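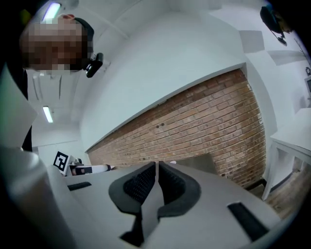

Try the Steka hand-held gripper at our open day

We're opening the Calell workshop on September 24, 2026, and the Steka will be out on the benches all day for anyone who wants to pick it up. We love showing this one off – most visitors have a feel for it within a few minutes, and then we have trouble getting it back!

What you'll be holding

The Steka has a light grey body with two dark grey fingers that face each other across a V-shaped gap. Each finger has a black textured pad on its inner face. It weighs 645 grams, so your wrist won't mind a long turn.

How the day runs

Doors open at 10 a.m. and we start with a short talk, then it's straight into hands-on time. You'll pick up cups, fold tea towels and sort a drawer of mixed cutlery (harder than it sounds, and a lot of fun). After lunch we run the same jobs on the Lill arm, using what people recorded in the morning. Sometimes it gets the towels right the first time. Sometimes it has its own ideas about corners, and we talk through why.

Sessions last 2 hours. Bring closed shoes and tie back long hair. Kids are welcome with an adult.

Steka at a glance

Weight: 645 g
Finger opening: 151 mm
Recording time per charge: nearly 600 minutes
Fingers: two, with replaceable textured pads
Colour: light grey body, dark grey fingers
Works with: Lill arm, Drinatness recording software

Can't make it?

There's another open day in November, and schools and clubs can book their own visit through the Drinatness front desk. Spare pads and charging docks are listed on the accessories page.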